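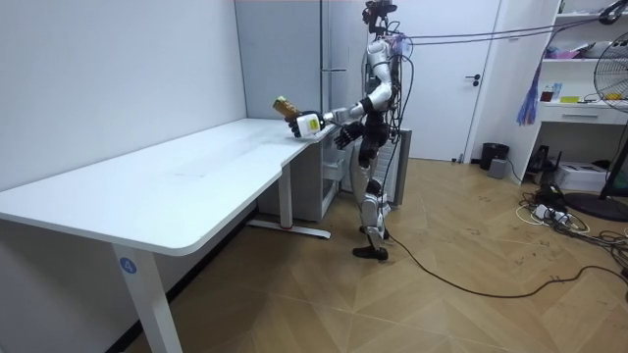 흰 책상 끝에서, 오른손에 갈색 병

2026-01-09

## 양말 실 마찰 시험, 뒤꿈치용 편물

어제 밤에 뜬 편물을 오늘 모두 시험했습니다. 실은 Wimmont(양모 80%, 나머지 나일론)와 Merkerum(양모만, 강하게 꼰 실)입니다. 두 실 모두 같은 바늘로 떴습니다. 제 손이 저녁에는 조금 더 단단하게 뜨는 편이라서, Merkerum 쪽이 Wimmont보다 살짝 촘촘할 수 있습니다. 이 점은 결과를 읽을 때 기억해야 합니다.

시험 조건:

- 기계: Engström 마찰기, 누르는 추 300 g
- 마찰 천: 새 모직 천, 편물을 바꿀 때마다 교체
- 확인하는 시점: 2000회, 3000회
- 편물은 세탁하고 평평하게 말린 뒤에 사용

처음에는 겉뜨기만 한 편물을 올렸습니다. Wimmont는 2000회에서 보풀이 꽤 생겼지만 실이 끊어진 곳은 없었습니다. 보풀은 짧고 손으로 당기면 쉽게 떨어집니다. Merkerum은 같은 시점에서 보풀이 훨씬 적었습니다. 저는 반대로 예상했기 때문에 편물의 이름표를 다시 확인했습니다. 이름표는 맞았습니다.

3000회에서는 순서가 바뀌었습니다. Merkerum은 가운데가 얇아져서 빛에 비추면 손가락이 보입니다. 코 하나가 거의 끊어지려고 합니다. Wimmont는 양모가 많이 빠졌지만 나일론이 그물처럼 남아 있고, 모양은 유지됩니다. 만지면 조금 거칠어서 발에 닿으면 좋은 느낌은 아닐 것 같습니다. 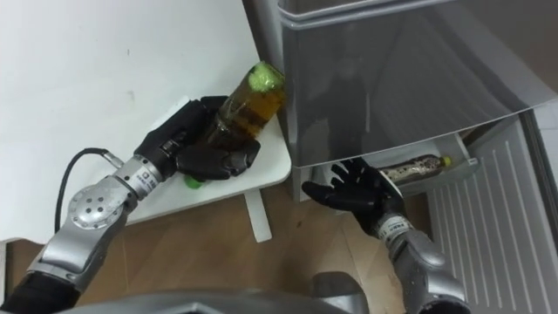
그 다음에 걸러뜨기 뒤꿈치 편물로 같은 시험을 했습니다. 걸러뜨기는 안쪽에 실이 한 겹 더 지나가므로 두껍고, 추를 올렸을 때 편물이 덜 움직입니다. Merkerum도 이 방법으로 뜨면 3000회까지 얇아진 곳이 없었습니다. 보풀은 튀어나온 코 위에만 줄을 지어서 생겼습니다. Wimmont는 겉모양이 처음과 크게 다르지 않았습니다.

실패한 것도 적어 둡니다. 걸러뜨기 편물 하나는 클램프에서 조금 빠져서 비스듬하게 문질러졌습니다. 가장자리만 심하게 닳았고 가운데는 깨끗합니다. 이 편물은 결과에서 뺐고, 봉투에 '비스듬함'이라고 썼습니다. 버리지 말아 주세요. 클램프 고무가 오래되어 미끄러운 것 같습니다. 고무를 바꾸기 전에는 편물의 네 변을 시침실로 받침 천에 꿰매고 나서 끼우는 것이 좋겠습니다.

### Grinbridge 양말 도안에 대해

Grinbridge에 보낼 도안은 지금 겉뜨기 뒤꿈치로 되어 있습니다. 저는 걸러뜨기로 바꾸고 싶습니다. 도안에는 Wimmont와 Merkerum 중에서 고르라고 쓰여 있는데, 겉뜨기로 두면 Merkerum을 고른 사람의 양말이 먼저 구멍이 날 것입니다. 다만 걸러뜨기로 하면 세로 길이가 줄어들기 때문에 뒤꿈치 단수를 다시 계산해야 합니다. 초보자에게는 설명도 한 단락 더 필요합니다.

다른 방법은 뒤꿈치에만 가는 나일론 보조실을 같이 잡고 뜨는 것입니다. 색이 맞는 보조실을 구하기 어렵고, 두 가닥의 당기는 힘이 다르면 표면이 울퉁불퉁해집니다. 작년 4월에 회색 양말을 그렇게 떴을 때 안쪽에 작은 고리가 많이 생겨서 발가락이 계속 걸렸습니다. 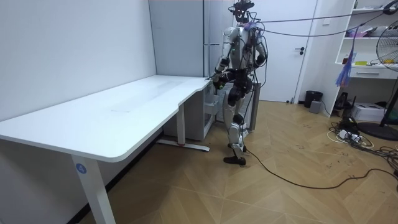 Soledad Iwasaki는 보조실보다 걸러뜨기가 낫다고 하면서, 그래도 발바닥 앞쪽은 아직 아무도 시험하지 않았다고 지적했습니다. 자기 양말은 항상 뒤꿈치보다 엄지발가락 아래가 먼저 닳는다고 합니다. 그리고 마른 편물만 문지르는 것은 실제 신는 상태와 다르니, 살짝 축축한 편물도 해 보자고 했습니다.

맞는 말이라고 생각합니다. 축축한 양모는 마찰을 받으면 서로 엉겨서 펠트가 될 수 있습니다. 특히 Merkerum은 방축 가공을 하지 않은 실이라서, 얇아지기 전에 먼저 줄어들고 딱딱해질지도 모릅니다. 그러면 지금의 기준(실이 끊어졌는지, 빛이 비치는지)만으로는 부족합니다. 시험 전후의 가로와 세로를 재고, 손으로 만진 느낌도 말로 적어야 합니다.

다음에 할 일:

- [ ] 클램프 고무 주문
- [ ] 두 실로 발바닥용 편물 뜨기, 이번에는 모두 아침에
- [ ] 축축한 편물의 조건 정하기: 분무기로 할지, 담갔다가 수건으로 누를지
- [ ] 걸러뜨기 뒤꿈치의 단수 다시 계산, 제일 작은 치수부터
- [ ] 마찰 천 남은 것 확인

오늘 편물은 시험 순서대로 봉투에 넣어서 실 선반의 아래 칸에 두었습니다. 3000회 Merkerum 겉뜨기는 약하니까 꺼낼 때 가장자리를 잡아 주세요.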